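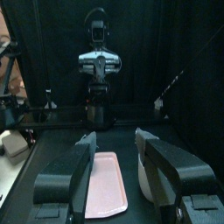
*Slide 1. Wrist view, near arm: pink tray between the fingers, second arm across the table.*

**Speaker notes – two arms, one planner. June 2023, Lucienne Rey**

Leave the slide up while people sit down. Start with the fingers. They fill the lower half of the image, and they hide most of the white bowl on the right. The bowl is the object the detector loses. The tray is easy: bright, flat, dark table under it.

**Perception**

- Villeo runs on each wrist stream separately. Masks are merged afterward in the table frame.
- Finger mask is rendered from joint state and subtracted before detection. Mention that the mask used to be a fixed bitmap, and that it was wrong at every opening width except the one it was drawn for.
- Partial rims: we fit a circle only if the visible arc is over 30 degrees. Below that the object keeps its last pose and its covariance grows.
- Black arm on black backdrop: depth is poor there. We don't use it. The opposite arm enters the collision model from its encoders only.

**Planning**

- Dristine plans both arms in one configuration space. Slow on paper. With the tray reserved for one arm at a time, the search stays small enough.
- Reservation is a lock with a timeout of 2 seconds. If asked why so short: long locks hid a deadlock until May.
- Replan on pose change above 15 mm. Do not go into the hysteresis unless there is a question.

**Control**

- Impedance loop is local to each arm. The planner sends waypoints at 100 Hz and never sees torque.
- Time sync is the part to slow down on. A late camera stamp looks exactly like a calibration error – same offset, same direction – and we recalibrated several times before checking the clocks.

**Tooling**

- Vasić is the log viewer. Show scrubbing with both wrist streams side by side, then the occlusion overlay.
- Bendo replays a log against a new planner build. Same inputs, diff on the trajectories. Runs on every merge.
- Skip the live demo if the network is slow and go straight to the recorded replay.

**Likely questions**

- Why no overhead camera? We have one in the config, disabled. It helps with the bowl and hurts when both arms reach in.
- Learned grasp policy? Separate talk. Point to the backup slides.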